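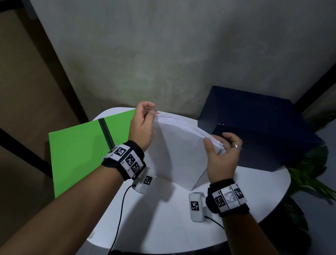
Handling a stack of paper with markers on both wrists, in the workshop at Hoàng.

Home | Features | Builds | Tools | Back Issues | Letters

Paper Work

A two-person project called Clukon is trying to teach a pair of secondhand robot arms to tidy loose sheets. Most of the effort so far has gone into straps.

Paper is a poor choice for a first robot project. A single sheet bends under its own weight, holds static, and slides over its neighbor with very little force. A stack behaves like a solid block when gripped at the middle and like a fluid when pushed at a corner. Simulators deal with it badly or skip it.

Hậu Châu chose it anyway. The two arms on the Clukon bench came out of a closed electronics plant near Vallmont and had been used to move trays. Their controllers accept position commands over a serial link, and their grippers open wide enough to take a thick document. Châu already had a small scanning business that received paper in every condition, and wanted a machine that would deliver it to the feeder with its edges aligned.

The first attempt was scripted. The arms closed on the sides of the pile, lifted, tapped the lower edge on the table and set the pile down. With new copier paper this worked well. With paper that had been folded, stapled or left in a damp room, the outer sheets buckled and the middle ones stayed where they were. Adjusting the squeeze force moved the problem from one part of the stack to another.

Hường Lò, who rents the next bench at Hoàng and had spent several years building motion rigs for physical therapy clinics, suggested recording a person doing the job and working from that. People do not lift and tap in one action. They gather, loosen the grip, let the sheets drop against the table, rotate the stack and repeat. The timing of the loosening matters more than the force, and it is difficult to write down as a rule.

The recording rig has two parts. A camera worn on the head looks down at the table from the wearer's viewpoint. Each wrist carries a black strap with white blocks, and the blocks are printed with square black-and-white markers. Software finds the corners of each marker in the picture and computes where the wrist is relative to the camera. A white module hanging below each strap has a marker of its own and a cable that runs off the table to a logging computer.

Marker tracking is cheap and well documented. Fitting it to a forearm is less so. A flat plate gives good corners when it faces the camera and none when the wrist rolls. Clukon's first version used one plate per arm and lost the right wrist in nearly every rotation of the stack, at exactly the moment that was of interest. The current version spreads several small blocks around the strap in a curve, so that as one marker turns away its neighbor comes into view. Smaller markers are noisier at a distance, but a seated person's wrists are never far from their own head.

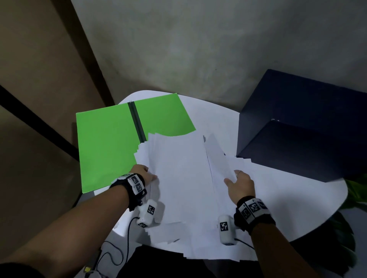
The strap itself went through 5 revisions. Elastic crept toward the hand over a long session. Silicone stayed put but was unpleasant by the afternoon. Woven strap with a hook closure was kept, and the blocks were redesigned so that each one has a slot through the back and can be replaced without disturbing the rest. The blocks are printed in white filament and the marker patterns are applied afterward. Gloss was a problem early on: a reflection across one cell of the pattern is enough to make the detector reject the whole marker. A supplier called Indimia sells a matte film that cured most of it.

The order of the transforms is where Clukon lost the most time. The head camera moves, so a wrist position measured from it is meaningless until the head position is known too. Lò's solution is to estimate head motion from fixed features in the room. The workshop's gray wall is mottled enough to supply plenty of them. A white table supplies almost none, and anything standing on it is liable to be moved, so the table area is masked out before the estimate is made.

Motion blur is the remaining weakness. When the stack is dropped on its edge the wrists stop abruptly, and the few video frames before the stop are smeared. Châu shortened the exposure and added a lamp, which helped, at the cost of more noise in the darker corners of the room. The inertial data from the hanging modules fills the rest. It drifts within seconds when used alone, but the gaps it has to cover are much shorter than that.

Recording takes place in the morning before the other benches are busy. Each take starts from a disordered pile and ends when the wearer is satisfied with the edges. By April there were 144 usable takes. A take is thrown out if either wrist goes untracked for longer than the inertial data can bridge, or if a sheet leaves the table. The takes vary a good deal in length, and Lò does not trim them. Hesitations are left in on the grounds that a robot will need to hesitate as well.
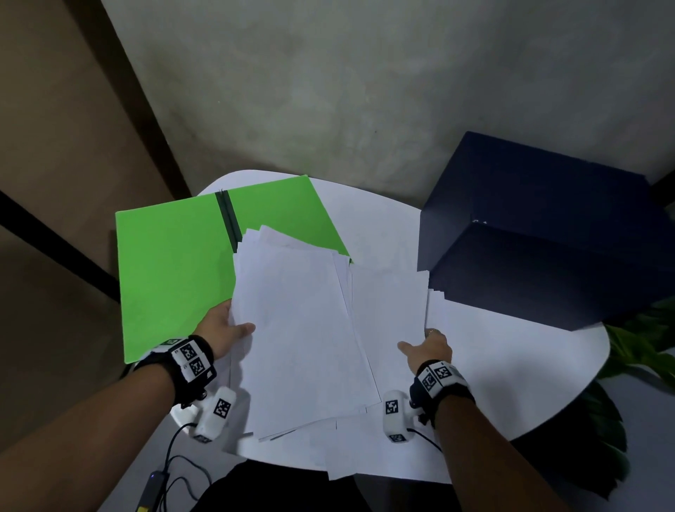
Finger positions are not recorded at all, and this is the most obvious criticism of the design. The robot's grippers have no fingers to match, so a full hand model would have to be thrown away at the transfer stage. Instead the software looks at the wrist path and at the outline of the paper, and infers when the grip opened. The inference is right often enough to be useful and wrong often enough that Châu checks every take by hand. A glove with bend sensors was tried and dropped. It made the wearer clumsy with single sheets, and the recordings showed it.

Transfer to the arms is partly done. The trained controller gathers a spread pile into a rough stack reliably. It stands the stack on its long edge with less success, and about 4 tries end in a slump before one holds. Rotation has not been attempted. The arms have less reach behind the pile than a person does, and the path that a human wrist takes around the far corner passes through a joint limit. Châu is considering tilting the bases inward. Lò would prefer to move the table, which can be done without drilling.

Cable routing is unsolved. The leads from the wrist modules pull slightly when the arms cross, and that pull shows up in the acceleration data as a small, repeatable bump. A battery version has been drawn. It adds weight at the point where added weight is least welcome, and the straps would need another revision to carry it.

The drawings for the strap and blocks will be released once the slot dimensions stop changing. The training code will take longer, as it currently assumes one table, one wall and one brand of serial adapter.

Reader comments (3)

feedroller: I ran a mailroom for 9 years and the loosening thing is right. You riffle, you drop, you turn. Try fanning the sheets first to get air between them. Does the controller do any fanning or does it go straight to the edge?

M. in the garage: What marker size did they settle on? I get dropouts on anything under an inch with a wide lens. Would also like to know if the film lifts at the corners, mine did after a month.

tbar_joint: Tilt the bases. We had the same joint limit on a pair of tray arms and moving the table only shifted it to the near corner.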